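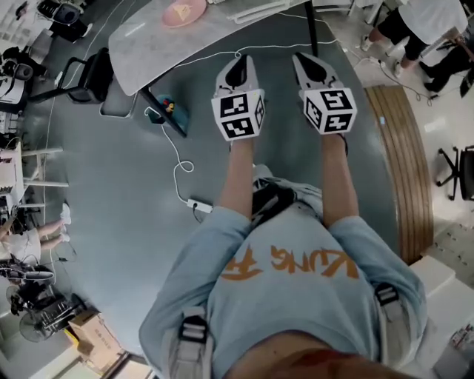

Workshop Tips: Handheld Grippers, Marker Cubes and the Software Behind Them

Quick page, mostly so I stop answering the same emails. Covers tracking, time sync, filtering, and a few planning things at the end. Use what you need.

Before you record anything

Print markers on matte paper. Glossy throws glare and the detector drops faces. Leave the white border on, all of it. Trim into the border and you'll get a cube that tracks fine head on and vanishes the second you roll your wrist.

Measure the printed square with calipers after printing. Type THAT number into the config, not the one from the PDF. Printers scale. Ours did, and every grasp came out short for most of August.

Different IDs on every face, left and right. Sounds obvious. Zdenka Milošević found two cubes in our bin with the same IDs and the left hand had been teleporting to the right all afternoon.

Store the cube-to-fingertip offset in one file. One. Not in the viewer and also in the exporter.

Flipping poses

Single face seen nearly flat on — the solver has two answers and picks whichever. Pose flips back and forth, looks like a shiver. Fixes, in the order I'd try them:

Solve all visible faces of the cube together as one rigid body.
Start the solver from the last good pose.
Throw out any frame where the rotation jumps more than 61 degrees from the one before. Generous, but a flip is way past that anyway.
Still bad? Check the lens calibration. Do it again even if you did it last week.

Corner refinement on. It's off by default in our build and I don't know why.

Gaps

Short dropouts, interpolate. I allow 10 frames, then cut the clip. Linear for position, slerp for rotation, never average quaternions by hand (I have tried). Mark the filled frames with a flag so training can skip them later. Don't fill a gap where the jaw is opening or closing, you will invent a grasp that didnt happen.

Clocks

Stamp at capture, not at arrival. Arrival time has USB and whatever else mixed in.

To check the offset between streams: clap the two fingertips together three times at the start of each take. Look for the claps in the video and in the jaw signal, line them up. Ours was off by 133 milliseconds on one laptop and fine on the other. Same code. Different hub.

Write the offset into the take's header. Do not "fix" the raw files. Raw files stay raw.

Smoothing

Less than you want. A heavy filter makes pretty curves and a robot that closes its fingers late. Run it forward and backward so there's no lag, and look at the fingertip path, not the cube path. Small wobble at the cube gets bigger at the tip.

Elledeo users — the smoothing slider there applies to the preview AND the export. Turn it to zero before exporting. Took Kalliopi Perić a whole day to find that.

Plates and other flat stuff

Rim grasps need good tilt more than good position. If your replay keeps knocking plates, log the approach angle first before touching the planner.

Slow the last bit of the approach in planning, don't slow the whole path. Put the table in the collision model a little higher than it really is. Marble-look and shiny tops give depth cameras trouble, so I fit a plane once per setup and use the plane.

Two arms: check them against eachother, not just against the table. We ran for weeks with that pair switched off in the collision matrix.

Checking a batch

Sort takes by worst frame, not by average. The averages all look nice.

Last batch was 2,780 takes. Don't watch them all. Plot both fingertip paths, one little thumbnail per take, scroll fast. Bad ones jump out — spikes, flat lines, hands swapped.

Replay in sim before hardware. Every time. Start with the reach check, it's quick and catches takes where the person leaned further than the arm can go.

File names

Date, station, operator initials, take number. No spaces. No "final". Station names go in a list somewhere, we had Flerness and flerness as two stations and the loader believed it.

More on the jaw width calibration when I get to it. The Mikdale script still works if you pin the old version.

Updated October 31, 2019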